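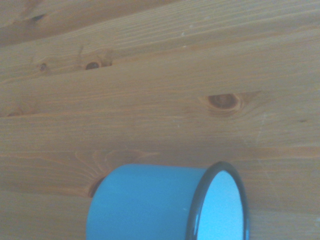 Notes on the fire at the Prudeck warehouse

2019-10-27
4 min read

Search this blog Search Clear

Residents of the streets behind the canal will be aware that a fire broke out this month in the former Prudeck warehouse on Grever Road. The fire service has confirmed that the blaze was started deliberately, and a man has been charged with arson. As the case is now before the court, I shall not comment on him or on his reasons, and comments below this post which attempt to do so will be removed.

My purpose is to set down what was experienced on our side of the road, and to record several matters which I have since raised in writing with the council.

The first engines arrived shortly after two in the morning. By that time the roof at the eastern end was well alight and smoke was moving low across the gardens. Police officers went from door to door and asked occupants to leave by the rear lane. In my own building this was done calmly. The officer who came to our landing gave clear instructions, waited while my neighbour found her tablets, and took down the number of people in each flat.

The rest centre was opened at the Kırmızıgül social club, whose management unlocked the hall before any formal request had reached them. They provided tea, blankets and the use of the telephone. Griletti, the bakery on the corner, sent over its first trays of the morning without charge. I have written to both to express my thanks and I repeat them publicly.

I regret to say that information was less well handled. Over the course of the night we were told at different times that we would be home by breakfast, that we would be away for 2 days, and that the decision rested with the gas company. A single notice pinned to the door of the hall would have spared a good deal of worry. Families with small children left for relatives' houses at four in the morning on the strength of a rumour about the gas main, which the fire service later said had no basis. We were allowed back at midday, with the exception of the 5 households nearest to the warehouse wall. Those households remain in temporary accommodation at the time of writing.

The question of the building itself is an older one. Prudeck left the premises years ago and the site has changed hands since. Complaints about broken fencing and people getting in at night have been made repeatedly. A petition asking for the site to be properly secured gathered over 400 signatures last year and was formally received by the council. The reply stated that responsibility lay with the owner. I accept that this is correct in law. It does not explain why the owner was not pressed to act, and I have asked for the correspondence to be released.

Reece Greenwood, who has acted as spokesman for the Grever Road residents since the petition, has called a public meeting at the social club. He has invited the ward councillors, the fire service and a representative of the owner. The first two have accepted. I would urge anyone affected to attend, and to bring written notes of damage or expense, including cleaning. Smoke damage to curtains and bedding should be reported to insurers without delay and photographed before anything is washed or thrown away.

A hardship fund has also been opened for the displaced households and stands at £3000. Donations may be left at the bakery in a sealed envelope marked with the name of the fund. Clothing is not needed at present.

Grever Road remains closed to vehicles between the bridge and the school entrance. Pedestrians may use the northern pavement only. The structural engineer's report on the boundary wall is expected shortly, and I will publish the findings on this page once they have been given to the families concerned.

Contact | Copyright 2019, all rights reserved | Back to top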